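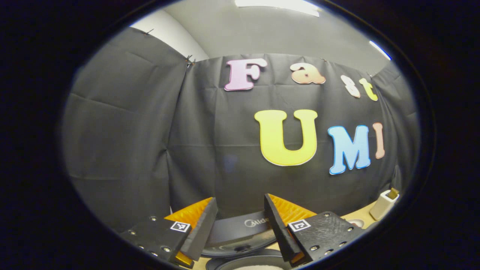

A reader from last year's group wrote in to ask why we still start with the hand-held gripper when the Rendard arm is already set up on the next bench. Fair question – the answer is speed. A new pair of hands can be recording within 12 minutes, and the arm takes most of a morning.

Course handout, Cakbridge robotics lab
June

Two set-ups are compared this week: the hand-held tool with soft ridged finger pads, and the Gurnonari gripper with hard ones. Use the same two objects for both. Open the fingers fully before each grasp and keep both square markers in the camera's view – the opening width is worked out from them.

Log every try on the Desmet sheet, slips included. The sheet holds up to 600 rows. Bring it to the next session.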